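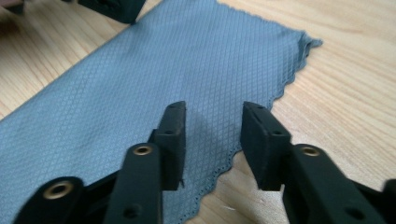 Folding Small Cloths: What We Learned in One Term
Kerubo Mbwambo and Njoroge Urio, Home Textiles project, Brakthorpe

Our question was simple: which way of folding a small table cloth leaves the fewest creases when you open it again? We thought we'd be done in a week. Then we got hooked!

We worked with 29 cloths, most of them borrowed from our families (thank you, Kanini Nyaga, for emptying a whole drawer for us). Our favorite by far was the blue-gray one with the raised diamond pattern and the wavy edge. We called it Simiyu, and after a while every cloth had to have a name.

Method

Each cloth was laid out on the wooden table and smoothed by hand from the center outward. Then we tried 4 folds: in half, in quarters, in thirds, and rolled. Every cloth stayed folded overnight. The next day we opened it and both of us scored the creases separately, without talking - which was the hardest part for Njoroge.

Results

Rolling won for the flat weaves, and it wasn't close. The textured cloths surprised us. A raised pattern hides a soft crease so well that our scores for halves and rolls came out almost the same. Thirds did badly on anything thick.

Scalloped edges were a project all by themselves. If you match the corners, the curves don't always line up, and if you match the curves, a corner sticks out. We ended up matching the curves and loved how neat the stack looked.

What we would change

Two of the cloths were ironed before we got them and the rest weren't, so next time we'd start them all the same way. We'd also like a third scorer. Kiprono Sang has already said yes, and he wants to try napkins - we can't wait!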